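Leave the Wall Alone Until the Table Has Been Settled

Alun Probert

Every shared building has a wall that people apologize for. In the Prindinville annex it is the green one behind the long dark table, and the request to repaint it has now been submitted to the facilities office at Toltport for the second year running. The request is reasonable in its way. I wish to argue that it should be declined for the present, and that the money should go to the table and to the things kept on it.

The case for paint rests on appearance. A visitor who enters the annex sees the wall first, and the marks on it suggest a lack of care. Residents have written that the room feels neglected and that a fresh coat would encourage better habits. The estimate received in June, from Solís, comes to $700 for preparation, filling and two coats. That is not an extravagant sum, but the annual allowance for all small repairs in the annex is limited, and a charge of this size would leave $158 in it for the rest of the year.

A wall behind a working surface will always be marked. Things are pushed back against it, lifted past it and leaned on it. A new coat of the same flat paint would meet the same treatment, and within a few months we could expect to be reading the same letters. The last repainting was carried out with the table in its present position, hard against the wall, and no change was made to the way the table was used. I see no reason to expect a different result from the same procedure.
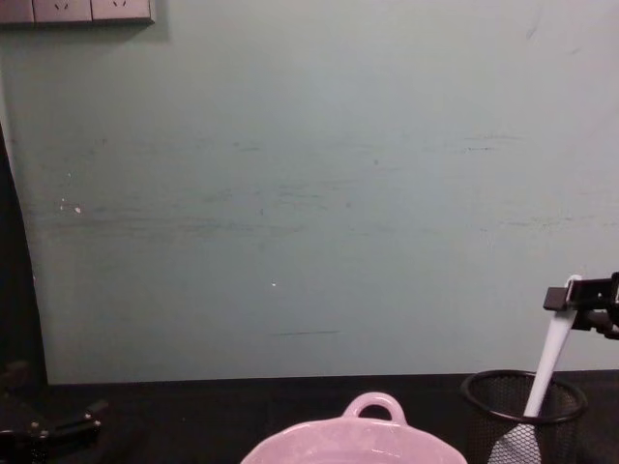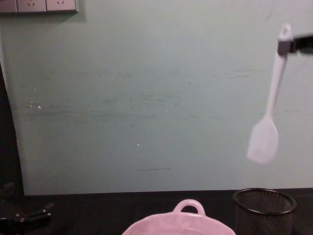 The annex wall and table. The scuffs run in a band across the middle of the wall; the pink bowl and the black mesh container are in the first photograph, the white spatula in the second.

The position of the marks deserves more attention than their number. They are concentrated in a band well above the tabletop, with much cleaner paint elsewhere. This is useful information. It tells us where a protective panel would have to go, and it tells us that a low strip fixed along the back edge of the table, as proposed by the residents' association, would protect the wrong part of the wall. Paint would erase the evidence before anyone had made use of it.

There is also the matter of the small objects. Bowls, utensils and open containers arrive in the annex one at a time and have no assigned place. A spatula belongs on a hook or in a drawer. A bowl belongs on a shelf with other bowls. When neither is provided, the table becomes the shelf, and whoever needs to work there must first move what the previous person left. Most complaints about the condition of the room are, on a close reading, complaints about this.

My proposal is therefore modest. The office should spend $300 on a rail with hooks, one closed cupboard and a washable panel set at the height of the scuffs, clear of the outlets. The table should be brought forward by 4 inches, so that its back edge no longer touches the wall. The small chips in the paint can be filled by hand at very little cost.

Those who favor repainting will object that a panel is unsightly. Some are. The Trirkix building installed one in its copy room, and opinion there remains divided – although the wall behind it has not been the subject of a letter since. I would accept a plain panel in a color close to the existing green.

If the wall still appears shabby after a full year under this arrangement, I will support the request for paint without reservation. The proposal will be presented on Tuesday, and written comments may be left with the facilities office before then.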